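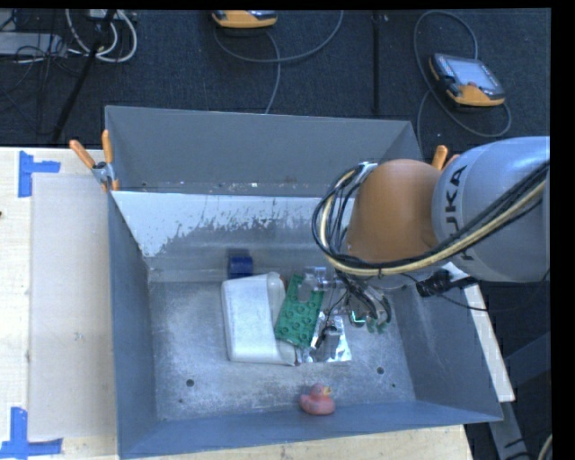 통 속 물건 집기 데이터 모으기 (중간 보고)

홈 | 프로젝트 | 보고서 | 게시판

1월 | 글: Zuleica Brandão

이번 학기 우리 조 주제는 통 안에 뒤섞인 물건을 로봇이 집게 만드는 거예요. 조원은 저랑 Cleiton Frota 둘뿐이고, 프로젝트 이름은 Drimuler입니다. (이름 정하는 데만 회의를 두 번 했어요...) 학습 모델은 Cleiton이 맡았고 저는 데이터 수집 담당이라 이 글도 거의 수집 얘기예요!

1. 셋업

팔은 KUKA고, 회색 금속 통을 나무 테이블 위에 올려놓고 써요. 통 뒤쪽 양옆은 주황색 손잡이 클램프로 잡아 뒀고요. 처음엔 클램프 없이 했는데 그리퍼가 벽을 한 번 툭 치니까 통이 슬쩍 돌아가 버려서, 그날 모은 33개를 통째로 버렸습니다. 진짜 울 뻔했어요. 그 뒤로는 시작 전에 클램프부터 손으로 흔들어 봅니다.

2. 물건 고르기

고를 때 제일 신경 쓴 건 '카메라가 싫어할 만한 것'을 꼭 섞는 거였어요. 투명한 플라스틱은 깊이값이 뻥뻥 뚫리고, 구겨진 은박은 반사 때문에 값이 막 튀거든요. 흰색 도톰한 포장은 집으면 모양이 변하고요. 초록색 블록 판은 돌기가 줄줄이 있어서 각도 볼 때 편해요. 분홍색 고무 오리는 제가 넣자고 우겼습니다ㅎㅎ 근데 오리가 앞쪽 벽에 붙어 있으면 은근히 어려워요. 손가락 하나가 들어갈 틈이 없으니까요. 그래서 벽에 붙은 배치도 일부러 계속 남기고 있어요.

3. 한 번 모으는 순서

물건을 통에 쏟고, 사진을 찍고, 집을 위치를 하나 골라서 팔을 보냅니다. 들어 올린 다음 성공/실패를 적으면 예제 하나 끝! 한 배치에서 여섯 번 시도하고 다시 섞어요. 처음엔 성공한 것만 저장했다가 Cleiton한테 한 소리 들었어요. 실패도 있어야 모델이 어디를 피할지 배운다고요. 맞는 말이라 그냥 다시 모았습니다.

4. 지금까지

쓸 수 있는 예제는 340개예요. 그중 실패가 58개인데, 대부분 투명한 물건이랑 은박이 겹쳐 있을 때 나왔어요. 라벨은 둘이 따로 붙이고 나중에 맞춰 봤는데, 들었다가 바로 떨어뜨린 걸 성공으로 볼지를 두고 한참 싸웠습니다. 결국 통 테두리 위까지 올라와야 성공으로 치기로 했고, 앞에 붙인 라벨도 전부 그 기준으로 고쳤어요.

5. 아쉬운 점

제가 손으로 위치를 고르다 보니까 자꾸 가운데 뭉친 쪽만 노리게 돼요. 나중에 위치 분포를 그려 보고 좀 민망했습니다. 구석 쪽 예제가 너무 적더라고요. 다음 주부터는 후보 위치를 무작위로 뽑아서 절반은 그걸로 하려고 해요. 그리고 그리퍼 쪽 케이블! 손목을 많이 돌리면 전선이 당겨질까 봐 회전 범위를 좁게 잡아 놨는데, 그러면 블록 판이 비스듬할 때 각도가 안 나와요. 케이블 정리를 다시 하고 범위를 조금씩 넓혀 볼 생각입니다.

모델 결과는 Cleiton이 최종 보고서에 쓸 거예요. 혹시 작고 이상하게 생긴 물건 있으면 저한테 좀 빌려주세요, 특히 반투명한 거요!

최근 글
- Seneck 조: 서랍 여는 동작 기록하기
- Ochoa 조 중간 보고: 라벨 기준을 바꾼 이야기
- Firkton 조: 컨베이어 분류 첫 시험
- 최종 보고서 양식 안내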